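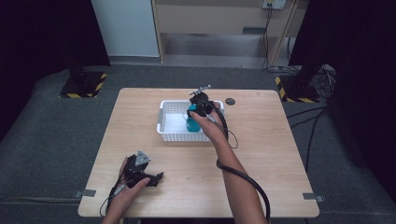

Small bottle, white basket, two grippers, two human hands. Chore robotics, July 2026.

Going to do a thread on this because three people sent me the same "home robots are basically here" article this week and I'd like one place to point them.

Look at who is doing the work in that picture. A person is holding both grippers. The jaws are over the bottle's neck and there's a human forearm right behind them. When a clip of this kind of thing gets passed around with the arms trimmed off, people read it as a machine tidying up.

I'm not calling anyone a cheat. Collecting examples by hand is a normal way to teach these systems, and the people doing it mostly say so. The trouble starts about two reposts later.

Background on me for new followers: I spent years on the packing side of a cosmetics warehouse and then moved to buying equipment for it. I have sat through a lot of demos. I have signed for some of them. I have also signed for the truck that took them away again.

So. One bottle in one basket. How hard is that?

For a person it doesn't register as a task. You do it while talking. For a machine you have a narrow neck, a rounded glossy body that throws highlights back at the camera, and a basket side full of little holes that depth sensors tend to hate. Miss by a bit and you tip the bottle. Squeeze a bit too hard and you find out how good the cap is.

And that's the easy version! One item, pale table, curtains on both sides. My bathroom shelf has things behind things behind things, and half of them are stuck to the shelf.

We trialed a bin-picking arm in April from an outfit called Listeck. Decent people, no complaints about support. Sales sheet said it would handle "mixed small containers." I asked for the test to be run on our stock, on our floor, on our lights, with our temps loading the bins the way they always do, meaning badly.

Out of 548 picks it needed a person to step in on 17 of the first hundred, and then it got worse after lunch when the sun came around to the dock side. I stopped writing down the reasons. Mostly it was bottles lying against the wall of the bin.

Listeck's answer was to have someone pre-sort the bottles upright. Which is the job. That is the job I was trying to buy a machine for.

Tien-fu Fung, who ran the line with me back then, put it better than I can: "It's a very expensive coworker who only does the fun part." He still brings it up.

Now the home stuff. Rellia has a countertop unit called Mak that is meant to clear a table and load a caddy. I've watched it in person. On their table, with their cups, it was good. Slow but good, and I'd like that on record because I get accused of hating everything.

Then Lina Geagea, who was in the same session, asked if she could put her own water bottle down. Long pause. They let her, fair play to them. Mak looked at it for a while, went in from the side, and pushed it to the edge of the table. The rep caught it.

He said her bottle was "out of distribution." It was a water bottle.

Questions I ask now at every demo. Steal them.

Who is holding the controls, and can I see them?

Is this clip at normal speed?

How many tries before this one?

Can I move the basket?

Can I put something else in the basket?

What happens when you drop it, and who picks it up?

That last one gets the best faces. Most of these setups have no plan for the floor. In a house the floor is where half the chores are.

Also worth asking what "done" means. Bottle lifted? Bottle put where it goes? Basket back in the closet? A kid's chore chart is stricter than most of the benchmarks I've read.

Somebody in the replies says the handheld gripper approach fixes this, you send people into real kitchens and they record thousands of hours. Maybe. I think it's a better idea than what came before it. The person feels the weight of the thing in a way you don't with a joystick, and you don't have to haul an arm into somebody's apartment.

But the hand holding that gripper is still a human hand, with a human wrist that can bend out of the way and a human brain that notices the bottle starting to go. How much of that makes it across into the recording is the whole argument as far as I'm concerned, and I haven't seen it settled.

Somebody else asks about Rara, the laundry one. Haven't seen it live. I've asked twice. The video has 5 towels in it and all of them are square. Call me when it does a fitted sheet.

Re: cost, since it came up. Roughly what I paid for my car, for the home units I've been quoted, plus a monthly fee. My dishwasher was a lot less than that and it has never once asked me to improve the lighting.

And the dishwasher is a robot, if you want to be generous. Same with the washer. They work because someone redesigned the chore to fit a box. You still load it and you still unload it, and we all decided that was fine. I suspect the next useful thing in the house looks more like that than like a pair of arms.

Shop floor is a different story and I'd split it out. Same part, same tray, same spot, all shift long? Buy the arm. We have one doing cap tightening and I would fight you for it. It's been running 7 days a week with hardly a fuss. It does one thing and the bottle comes to it in a fixture, standing up, every time.

Take away the fixture and you're back to a person reaching into a basket.

What would change my mind, since I always get asked: a stranger's kitchen, stranger's stuff, uncut, no one touching anything for an hour. I don't need it to be fast. I don't even need it to be perfect, drop a spoon, fine, as long as it goes and gets the spoon.

If you've seen that, send it to me. Full length please, with the edges left on.

Edit for the guy telling me I "don't understand scaling": I understand that 17 interventions in a hundred means I'm paying someone to stand there. Scale that.

Muting this for the night, I have an actual sink full of dishes.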